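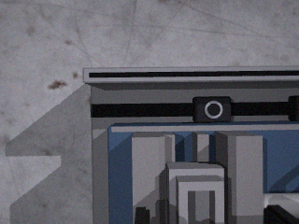
A gray machine on a concrete floor, seen from above.

When a Robot Comes to Work

Marwood is a town with a factory that makes small parts for door locks. The factory is called Sanholm, and 44 people work there. For a long time, every part was picked up, turned over and put in a tray by hand. One person could sort up to 500 parts in an hour. It made their wrists sore.

Now a robot arm does some of the picking up. It has joints, a bit like your shoulder, elbow and wrist. 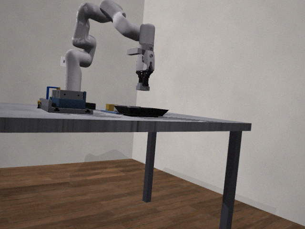
A robot arm does not get tired, but it only does what its program tells it to do. If a part is in the wrong place, it may miss it. That is why people still work close by - they write the program, check the parts and fix things that go wrong.

What happened to the sorting jobs?

Seven people used to sort parts at Sanholm. Two of them learned to run the robots. The others moved to packing and testing. Some liked the change. Some missed their old table and the friends they talked to there. Learning a new job takes time, and the factory had to pay for lessons.
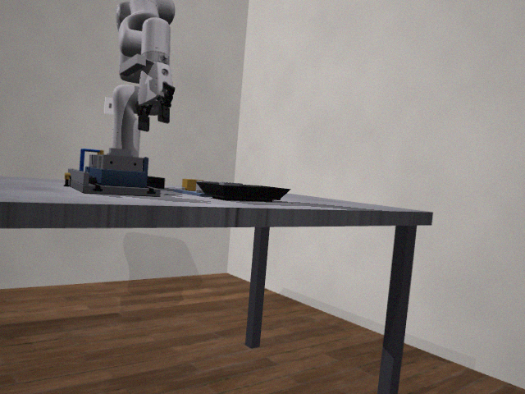

Robots and people are good at different things. Your hand has five fingers and can feel if something is soft, sharp or slippery. A gripper can be much simpler. The one on this arm has two black fingers with a gap between them, and they point down at the table. That is enough for holding a small block, but you would not ask it to tie your shoes.

Words to know

Automation: using machines to do work that people used to do.
Gripper: the part of a robot that holds things.
Program: a list of steps for a machine to follow.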